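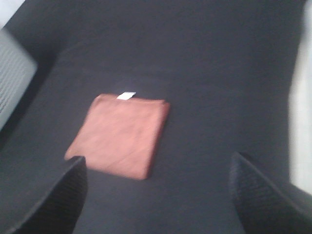

Ullow G2 Parallel Gripper
Textured-finger version for cloth and other soft goods

Overview | Specifications | Test notes | Ordering

Overview
The Ullow G2 is a two-finger electric gripper for small arms. The textured-finger version is meant for flat and folded textiles: napkins, hand towels, garment panels. Both fingers are black, with a squared tip and a textured grip face. They open wide enough to straddle a small folded cloth before closing on it.

The G2 ships with a bracket for a wrist camera that looks down between the fingers. Both fingertips stay in view when the gripper is open, so alignment with the edges of the work can be checked from the wrist view alone.

Specifications
Stroke: 151 mm
Grip force: 4 to 20 N, set in software
Finger face: textured, replaceable
Tip: squared
Camera bracket: included, fixed angle
Supply: 24 V DC
Arm flanges: Evo, Byun (adapter plate required)

Test notes
Kadri Laur ran the comparison in July on an Evo arm. The G2 textured fingers were run against the G2 smooth fingers and the Gomatano two-finger unit. The work piece was a small cloth folded into a square packet, placed on a dark fabric cover at a slight angle to the gripper. A pick counted as good if the packet came up with all its layers and was still folded at the drop point. Total picks across the three sets: 4,000.

Textured fingers. Best result of the three on folded work. The faces hold the outer layers at 4 to 6 N. Above 16 N the packet tends to buckle in the middle and the fold opens on release.

Smooth fingers. Acceptable on stiff cotton. On softer cloth the top layer slides before the lower layers lift. Raising the force helps a little, then causes the same buckling.

Gomatano unit. Fast close, good repeat accuracy. The shorter stroke leaves little room for a packet that is turned on the table, and a tip will sometimes land on a corner and push the cloth along instead of gripping it.

Camera notes
Motion blur is the main limit during approach. Fine weave is lost first. The outline of a cloth that contrasts with the table cover holds up much better, and so does a white tag. Dark cloth on a dark cover should be treated as a separate case and tested at reduced speed.

Bright areas beyond the table can wash out at the side of the view. Lock exposure on the table cover before the first pick. If the arm supports it, add a short pause above the work and take the position from that image -- this cost 20 ms per cycle on the Evo and was left on for the rest of the test.

Setup
Run the homing cycle with nothing between the fingers. Set approach height from the table cover, then add the thickness of one folded packet. Start at 4 N and go up in steps of 1 N until the lower layers lift.

Ordering
G2-T: gripper with textured fingers, camera bracket, cable
G2-S: gripper with smooth fingers, camera bracket, cable
G2-TF: textured replacement fingers, pair
G2-AB: adapter plate for Byun arms
Camera sold separately.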